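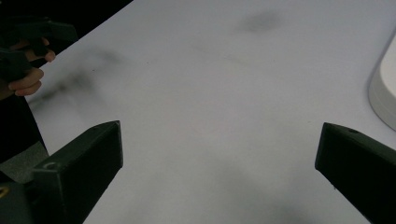 Trolovbridge publishes its first local innovation survey

Trolovbridge has put out its first town-wide survey of how local firms come up with new products and new ways of working, and anyone who has followed the long road to getting it done will know it has been a while coming. The report, released in February 2022, draws on answers from 80 businesses, from one-person workshops to the larger employers out by the river, and it runs to 100 pages once you count the tables at the back (which are well worth a look, if you like that sort of thing).

The firms were asked what they spend on trying out new ideas, how they train their people, whether they work with other companies or with the college, and how many of their current products are less than three years old. Between them they employ 2138 people, so the answers give a fair picture of working life in the town, although the authors are careful to say that shops and restaurants are thinly covered and that farms were left out altogether.

Working together is the area where Trolovbridge comes off best. More than half of the firms said they had shared a project with a neighbor, a supplier or a customer, and several described arrangements that started over a cup of coffee and were only written down much later. Cludness, the packaging firm on Mill Lane, and Flundik, which makes fittings for small boats, are named in the report for a shared testing room that both have been using since they gave up their separate ones.

Training is the weaker side. Only 15 of the firms have a set budget for teaching digital skills, and many of the smaller ones said that they would gladly send people on courses if the courses were held closer to home and outside the busy season.

"I read every one of the comments, and I have to say it was a pleasure," said Reginald Szabo, who edited the report and spent much of the winter on the phone gently reminding people to send back their forms. "Folks here are forever fixing and improving things, and then they tell you they don't do any innovation. We had to ask the question four different ways before some of them would own up to it!"

Michiels, the business center on Station Road, will host an open evening in March where firms can go through their own results and compare them with the town average. Coffee and sandwiches will be served, and businesses that missed the survey are every bit as welcome as those that took part. Printed copies of the report can be picked up at the center's front desk.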